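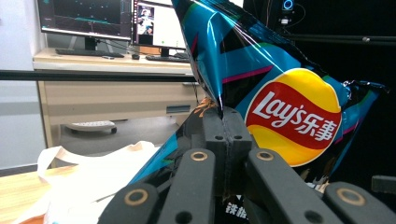

Reviews > Research methods > Grasp learning

Sarell is a method for learning grasps on deformable packaging from hand-held gripper demonstrations, and we tested the September release on the snack subset. The policy is trained on 700 demonstrations and predicts closing width as well as pose. Thin film is a fair test of this. A crisp bag such as the Lay's one, pinched near its middle between two flat pads, creases along the top and throws bright highlights into the view, and the printed stripes bend with every fold. Depth estimates suffer accordingly.

Over 100 trials per object, Sarell failed 17 times on crisp bags. Our Lorente baseline, given the same data, did worse on anything glossy and much the same on cartons. Most Sarell failures were late closures – the pads met above the fold and slid off the seal.

Documentation is thin. The width calibration step is described in one line, and the default value was wrong for our pads. Training is stable, though little is gained by going past 1000 epochs. Recommended for film packaging, less so for rigid goods.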